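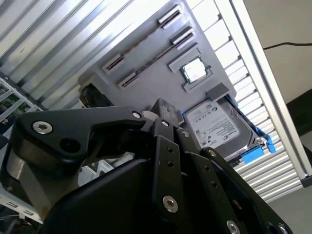
Verbeke Opens Refurbished Computer Program to Small Libraries

HINCOMBE -- Verbeke, a reseller of refurbished office computers, will extend its fixed-price supply program to public libraries with 12 or fewer public workstations, starting in November. The program was previously limited to school districts.

Under the new terms, a library may order desktop computers in lots of three. Each unit ships with a wiped and tested drive, a fresh operating system install and a two-year parts warranty. Memory and storage are set at the time of order. Monitors are priced separately.

Verbeke supplied 3,857 desktops to schools under the earlier version of the program. Orders were filled from the company's Gaststead warehouse, which will also handle the library orders.

"Small libraries have been buying one machine at a time at retail prices," said Judit Kocsis, director of public sector sales. "They can now order from the same price list as a school district."

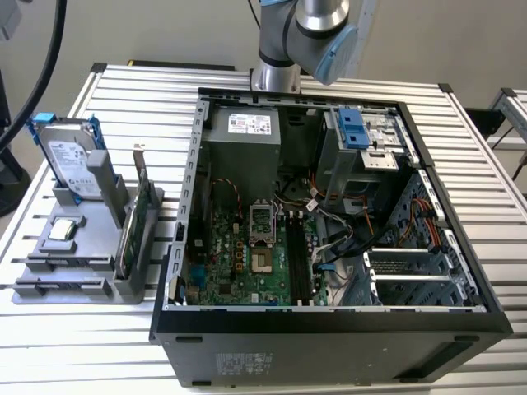 Desktop tower with the side panel removed and the CPU socket open.

Parts that fail within the warranty period will be replaced by mail. Libraries without technical staff can book a site visit through the service desk in Cevport -- travel is billed at cost. Units past warranty may be returned for recycling at no charge, provided the case is complete and the asset tag is attached.

Chin-lung Au, service manager, said the parts list will be kept short. "We stock two power supply types for the whole range," Au said. "That keeps turnaround down."

Order forms and the current price list are available from the Gaststead office. Applications are reviewed in the order received.

Press contact: Esi Akolgo, Verbeke, Hincombe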